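Notebook, teaching bench, 8 May 2022

Back at the surface tension demonstrations today after leaving them alone far too long. Sabine Albers wants a set that can be run by a teacher with no special equipment, and I promised her I would go through the old ones first and mark which are worth keeping. I have written down more than I needed to, as usual, but Unathi complained last time that my notes skipped the part she wanted, so she can have all of it!

Started with the floating paper clip, mostly because I like it. Steel is nearly eight times as dense as water, so buoyancy can't be what holds it there, and that is the whole charm of the thing. The clip sits in a shallow dent and the surface pulls up on it along both sides of the wire. Lowered it on a scrap of tissue paper and poked the tissue down with a pencil. First try sank. Second try sank. I had been handling the clips with hand cream on, and then I washed my hands and didn't rinse them well enough, so there was soap on everything (I know, I know). Fresh water, clean clips, and the third one stayed up until I bumped the table with my hip.

Then the pepper and soap one. Everyone has seen it, and I was ready to drop it, but Mahmoud Ouali made a good case for keeping it in. His point is that most people come away thinking the soap pushes the pepper. What he wants them to see is that the clean water out at the rim pulls harder than the soapy water in the middle, and the pepper rides along with the surface. He suggested doing it twice in the same dish without changing the water, so that the second drop of soap does very little. I tried that and it is a lovely way to get the question out of people without asking it yourself. Keep.

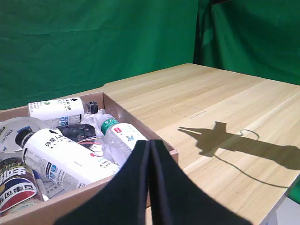
The capillary tubes took up most of the afternoon. For water in clean glass the rise should follow the usual relation, height equal to twice the surface tension times the cosine of the contact angle, divided by density times g times the radius. I took the density as 1000 kilograms per cubic meter and the contact angle as zero, which is generous for our glass. The Gomero tubes are sold with a radius of 0.4 mm, and that gives something a bit under 37 mm with the textbook value for the surface tension at room temperature. I read 28 mm on the first one. That is a long way off, and I sat there feeling rather sorry for myself until Hatem Metwally wandered in for the stapler and asked if I had wet the tube above the level first. I hadn't. A dry tube lets the water stop wherever it catches on a bit of grime, so you have to dip it deep, lift it, and let the level fall back to where it wants to be. Did that and got 35 mm, which I am perfectly happy with.

So, for the teacher sheet: dip deep, then lift, then read. I would put that in large letters. And read to the bottom of the curve, with your eye level with it. I caught myself looking down on it at least once, and I have been doing this for years.

The narrower Torkix tubes are prettier to look at but I don't trust the sizes on the packet. Two from the same packet gave me different heights in the same beaker, both properly wetted. It could be dirt, or it could be the bore. Sherif Sqalli says a short thread of mercury, weighed, was the way his old professor checked a bore, and I told him there would be no mercury anywhere near a classroom demonstration while I had any say in it. Measuring the bore under the microscope at one end would do for our purposes. Haven't done it yet.

Drops on a coin last. I got 18 drops of plain water onto a coin before it spilled over, and fewer with soapy water, as you'd expect. The dome gets surprisingly tall. I want to be careful how we explain it, though, since the draft says the water has a skin, and then the next page has to spend a whole paragraph taking the skin away again. There is no separate layer of stuff up there. Molecules at the surface have fewer neighbors to hold on to, it costs energy to make more surface, and the water settles into a shape that balances that cost against its own weight. Unathi Sibiya thinks "acts like a stretched sheet" is fair as long as we say straight away that a rubber sheet pulls harder the more you stretch it and water doesn't. I think she's right, and I'll use her wording if she doesn't mind.

Still to do:
Measure the bore on both Torkix tubes.
Repeat the Gomero tubes with alcohol. It should rise much less, and I'd like a number to give Sabine.
Ask Mahmoud if his two-drop version works in a metal dish, as plenty of schools won't have glass ones.
Rewrite the paper clip page and mention soap on fingers.
Sabine needs the finished sheets in July, so the alcohol runs come first. Unathi has the key to the solvent cupboard.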